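Why is a pineapple so bumpy?
From the Kimmont Library junior pages

I love pineapple. I love it on toast (try it before you pull a face) and I love it on its own with juice running down to my elbows. But for years I never wondered why the outside looks like the back of a dragon! Then I got out the big green fruit book from the Nirkberg shelf, opened it at page 383, and forgot to have my lunch.

So let's start with a surprise. A pineapple isn't really one fruit. It's a whole crowd of little fruits that grew so close together they joined up into one big one.

A pineapple plant grows low down, near the ground. It doesn't grow on a tree, although I was quite sure it did when I was small. The plant makes a ring of long, stiff, pointy leaves, and after a good long while a stalk pushes up out of the middle. Little purple flowers open all round that stalk, packed in tightly. Each flower can turn into a small juicy berry, and as the berries swell up they squash against each other and squash against the stalk, until you can't pull them apart any more.

Every one of those diamond shapes on the skin is where one flower used to be. People call them the eyes. Next time there's a pineapple in your kitchen, put your finger on one eye and say "flower". Then do the next one. You'll be there some time.

Look at how the diamonds line up, too. They go in slanting rows that wind round the fruit, and you can follow them up to the left or up to the right. Pine cones do the same sort of thing, and so do the seeds in the middle of a sunflower. Each new flower starts in the biggest gap it can find, and that's how the slanting rows get made.

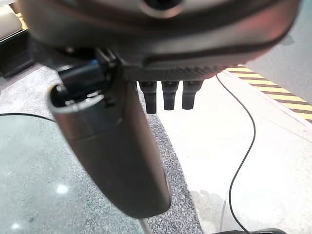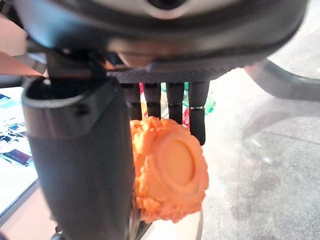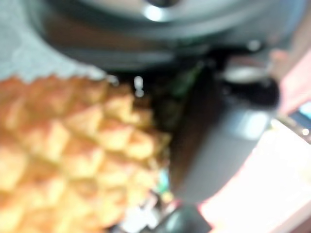
Will a pineapple get sweeter if I leave it in the fruit bowl?
It won't get much sweeter once it's been picked. A banana can turn its starch into sugar while it sits at home, but a pineapple doesn't have a store of starch to use up. It may go softer and change colour, and that's about it - so you may as well eat it while it's nice.

Now for the prickly part. The skin is thick and tough, and that helps to look after all the sweet stuff inside. The leaves on top are called the crown, and some kinds have tiny spikes along the edges, so pick yours up with care. My friends at the Uddin Garden Club wear gloves for it.

Have you ever eaten loads of pineapple and found that your tongue went tingly? Mine does every time. Fresh pineapple has something in it called bromelain (say it "BROH-muh-lain"), and bromelain breaks down protein. Your tongue has protein in it, so in a way the pineapple is having a little nibble of you while you eat it! Your mouth mends itself, don't worry.

It's also why fresh pineapple stops jelly from setting. Tinned pineapple is fine in jelly, as it gets heated up when it's tinned and the heat stops the bromelain working.

Something to try at home
You'll need 2 small bowls of jelly mixture, 3 chunks of fresh pineapple, 3 chunks of tinned pineapple, and a grown-up to do the hot water and the knife.

Put the fresh chunks in one bowl and the tinned chunks in the other. Write on a bit of paper which is which (I forgot, and had to do it all again). Leave them both in the fridge overnight and give them a wobble in the morning.

If you draw your jellies, bring the pictures in and I'll stick them up by the Erkura window, next to the pine cones.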